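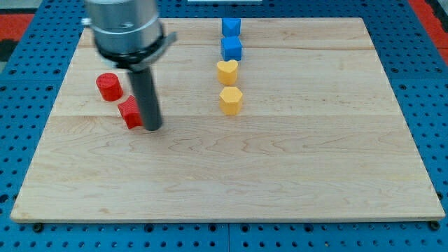 Fakholm Opens Maple Drying and Panel Line at Parkisen Mill

Company adds six kilns, a conditioning room and an edge-gluing line; first orders ship in August

PARKISEN – Fakholm, a maker of hardwood boards and panels, has opened a drying and panel line for hard maple at its Parkisen mill. The line takes sawn maple from the green stack to the finished panel on one site. Until now, Fakholm bought dried maple from outside yards and glued it up in Parkisen. The company will continue to buy some dried stock during the first months of operation while its own inventory builds.

The new line has six kilns with a combined charge of 89 cubic meters of lumber. Each kiln can run its own schedule, so thick and thin stock no longer have to wait for a shared load. A conditioning room next to the kilns holds dried lumber before it goes to the planer. The building also houses a planer, a rip saw, an edge-gluing press and a wide-belt sander.

Drying

Maple is prone to gray or brown staining when it is dried too hot or left too long in the stack before drying. Fakholm moves sawn lumber from the saw to the pre-drying shed on the same shift. Boards are stacked on dry, planed stickers of even thickness, placed directly over one another from the bottom of the stack to the top. Stickers are kept under cover between loads and are replaced when they show mold or bowing.

The kilns start at low heat with strong air flow. Heat is raised in steps, and each step is set by the moisture content of the wettest sample boards in the load. Fan direction is reversed at set intervals so that both sides of the stack dry at the same rate. At the end of the schedule the load is steamed to relieve stress in the outer layers of the wood. Stress is checked with fork-shaped test pieces cut from the sample boards. A load that fails the check goes back for a second steaming and is tested again.

Target moisture content is the same for all panel stock. Boards outside the permitted range are pulled before planing. These boards are either returned to the conditioning room or sold as shop-grade lumber.

The kilns are controlled by Vamereo, a scheduling and logging system that Fakholm has used at its sawmill for several seasons. Vamereo records heat, humidity and fan speed for each kiln and ties the record to the load number. The load number is carried through to the finished panel as an ink stamp on one end. Buyers who need the drying record for a given panel can request it by quoting the stamp.

Gluing and sanding

Dried boards are planed, ripped to width and sorted by color before glue-up. Heartwood and sapwood in hard maple can differ sharply, and the sorting table is lit with lamps matched to daylight. Clear faces go to the top of the panel. Small pin knots are allowed on the back face in the standard grade and are not allowed in the select grade.

Planks are laid with the growth rings turned in alternate directions, unless the buyer asks for a face match. Glue is applied to one edge only, and the spread is weighed at the start of each shift. The press closes from the side and from above at the same time, which holds the planks flat while the glue sets. Panels then rest overnight before sanding. Sanding a panel too soon can leave sunken glue lines, as the wood near the joint is still swollen with water from the glue.

One panel from each press run is cut into strips and broken across the joints. The break must show torn wood over most of the joint surface. Runs that do not meet this level are held, and a second panel is tested before any are released.

Products and supply

The line will supply the following:

Edge-glued panels, full-length planks, select and standard grades
Edge-glued panels, finger-jointed planks, standard grade only
Dried and planed boards, random widths
Blanks cut to size for tabletops, shelves, work surfaces and kitchen boards

Panels are sold sanded and without finish. Buyers should let panels rest flat in the room where they will be used, with air able to reach both faces, before cutting or finishing. Finish should be applied to both faces and all edges in equal coats. Panels finished on one face only may cup.

Rated output is 2,000 panels a month on a single shift. A second shift is planned but has no start date. The line employs 57 people, including kiln operators, graders and maintenance staff. Training for kiln operators was carried out at the Fakholm sawmill.

Heat and waste

Kiln heat comes from a wood-fired boiler that burns bark, sawdust and planer shavings from the site. Exhaust air from each kiln passes through a heat exchanger before it leaves the building – the recovered heat warms the incoming air. Sander dust is collected apart from the shavings and is not sent to the boiler. Offcuts too short for finger jointing are sold for turning and small wooden goods.

Distribution

Ogura, a hardwood wholesaler, will carry the standard-grade panels from its own warehouses. Select-grade panels and cut-to-size blanks will be sold by Fakholm directly. Lead times for blanks depend on size and grade and will be confirmed when the order is placed. Prices for dried boards are unchanged.

Sample sets with one select and one standard piece are available to trade buyers. Orders for samples should state whether the pieces are to be sanded or left as planed.

About Fakholm

Fakholm saws, dries and glues hardwoods for furniture shops, joiners and makers of kitchen goods. It runs a sawmill and the Parkisen panel mill. Its main species are maple, birch and ash.

Trade and press inquiries: Fakholm sales office, Parkisen mill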